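Supper guests at Linorley: Hryhorii Ivanyshyn cooks from the Carpathians

Our supper series is back after the winter pause, and the next guest in the kitchen is chef Hryhorii Ivanyshyn. Many of you will know him from Kuzmenko, the small restaurant on the canal side where he has cooked since it opened. For three evenings he leaves his own stove and comes to Linorley with a menu of mountain food, the kind he ate as a boy at his grandmother's house.

The meal begins with sour rye soup and smoked pear. After it comes banosh, a cornmeal porridge cooked slowly in cream, with mushrooms and salty sheep cheese on top. The main dish is trout baked in cabbage leaves, or for those who do not eat fish, stuffed beets with buckwheat and walnut. Hryhorii has tested the banosh many times since January, and he told me he is still not fully content with the corn. The coarse one from the Fonitz mill is the best so far, but it needs a long time and somebody must stand beside the pot and stir.
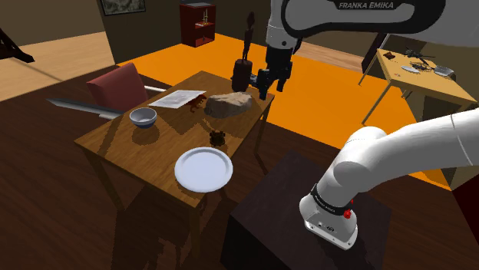

For dessert there will be a honey cake with eleven thin layers. I had the chance to taste it last week and I asked for a second piece, which I do not do often. The honey is dark and a little bitter, so the cake is less sweet than the ones you find in shops. Vurenier is again our partner for the drinks. They bring two dry white wines, a light red, and a cold drink of dried apples for guests who prefer no alcohol.

We have 30 seats each evening, at long shared tables. If you come as a group, please book under one name, so that we can put you together. The price is 141 for two persons, with all courses and the first glass included. Bookings open on June 2, 2025 at noon, by telephone or at the bar. In the last season we received 307 requests for one weekend, so I advise you to call early.

Please tell us about allergies when you book. The cake contains nuts and cannot be made without them, but Hryhorii will prepare baked apples with sour cream for anybody who needs another dessert. The kitchen starts at seven, and the doors are open half an hour before.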